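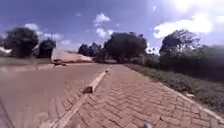 Signe Sæther wrote in after the first release to say that the herringbone sections should be listed apart from the straight-laid ones, because people looking for one kind had to open every folder to find it. The second release does that. She also asked for a separate label for kerb blocks that stand out of line, and that label is now in the table of terms below.

Ernelach Paths and Kerbs, release 2

Contents of this file
What the collection covers
Folders
Terms used in the labels
How the surveys were done
Known gaps
Use and credit
Changes since release 1

What the collection covers

Ernelach Paths and Kerbs is a set of outdoor pictures and short written notes on paved footpaths, the kerbs beside them and the roads they run along. It was put together for people who look after paths, and for students who need material on paving that has been walked on for some years. New paving straight from the contractor is well covered elsewhere, so we left most of it out.

The release holds 1162 pictures from 71 stretches of path. The notes give the paving pattern, the kerb type, the state of the joints and anything on the ground beside the path that might matter for drainage or access, such as a heap of sand or a soft verge. Roads are noted only where they share a kerb with the path.

Folders

paths_herringbone
Brick paths laid in zig-zag rows, whatever the color of the brick. Both 45 and 90 degree layouts are in here. The angle is in the notes.

paths_straight
Running bond, stack bond and basket weave. Basket weave is rare in the area and may get a folder of its own later.

kerbs
Stretches where the kerb is the main thing to look at. A stretch can be in this folder and in one of the path folders at the same time. The picture is stored once and listed twice.

verges
Strips of ground on either side of the path or on the far side of the road. Grass, bare soil, sand and gravel all go here.

notes
One plain text file per stretch, with the same number as the stretch. Older files from the Trakano area use a semicolon between fields. All the others use a tab.

Terms used in the labels

raised block – a kerb block with one or both ends standing above the line of its neighbors. The label says nothing about the cause. Roots, vehicle wheels and poor bedding can all leave a block in that position, and a picture is not enough to choose between them.

turned block – a kerb block that has moved out of line sideways but is still level. A block that is both raised and turned gets both labels.

uneven brick – a brick whose top does not sit flush with the bricks next to it. We label the area, not the single brick.

open joint – a gap between bricks wide enough to see at walking height. Thin dark joints are normal and have no label.

heap – sand, soil or gravel piled within sight of the path. No judgment is made on whether it belongs to building work.

object, unclear – anything on the road or path that the labeler could not name. Please leave these as they are if you add labels of your own. In release 1 several were guessed at, and the guesses did not agree with each other.

How the surveys were done

Each stretch is 60 meters long, measured along the kerb. Where a path had no kerb, the measuring wheel was run along the edge of the paving. Stretches do not overlap. The longest single path in the set is at Ledesma, where 400 meters of path were surveyed and the last 40 were left out for want of a full stretch.

Surveys were done in dry weather, mostly in May. Joints are hard to judge when there is standing water on brick, and two stretches at Arthorpe were done over again for that reason.

Labels were added by one person and checked by a second. If they disagreed on a raised block, the label stayed and the note was marked "disputed". Disputed labels on open joints were removed.

Known gaps

Heights are missing. A raised block is marked as raised, but there is no figure for how far it stands up, so the set cannot be used to decide whether a path meets an access rule.

Brick color is recorded as seen and shifts with the light. The same brick may be down as red in one note and orange in the next. Do not sort by color.

Distant ground is poorly labeled. Trees, heaps and buildings toward the far end of a stretch were often skipped.

Night conditions, snow and fallen leaves are not covered.

Use and credit

The pictures and notes may be used for teaching, research and maintenance planning. Credit the set as "Ernelach Paths and Kerbs, release 2". If you correct a label, send us the stretch number, the old label and the new one.

Changes since release 1

Herringbone and straight-laid paths are in separate folders.
The label "bad kerb" is gone and has been replaced by "raised block" and "turned block".
Guessed names for small things on the ground have been changed to "object, unclear".
Stretch numbers are unchanged – old references still work.

Last edited 27 June 2021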